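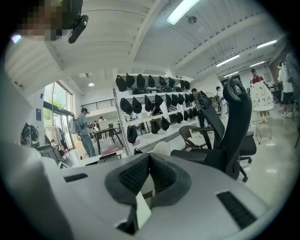

## Shots before Tulum

I booked the flight in March and remembered vaccines in the way you remember a pan on the stove. The travel clinic is on Fragkou Street, above a shoe repair place, and it takes walk-ins until 4 p.m. if you consider sitting under a ceiling fan for two hours to be walking in.

My ticket was number 366. The screen said 501, then 712, then went back to 12 and stayed there through most of my phone battery.

The nurse wanted my vaccine record. I had a yellow booklet from a trip to Pulia with one stamp in it, and the stamp was for a ferry. She looked at it longer than I would have liked. We agreed to assume I'd never been protected from anything.

So, hepatitis A in the left arm, typhoid in the right. I asked if they could go in the same one, as I sleep on my right side, and she said I could also learn to sleep on my back. The second hepatitis dose is in six months, and I've put it in Zudo, the reminder app where I keep all the things I plan to ignore.

Both arms ached by dinner. I washed my hair like a T. rex and went to bed at 8:30.

Still need to buy bug spray.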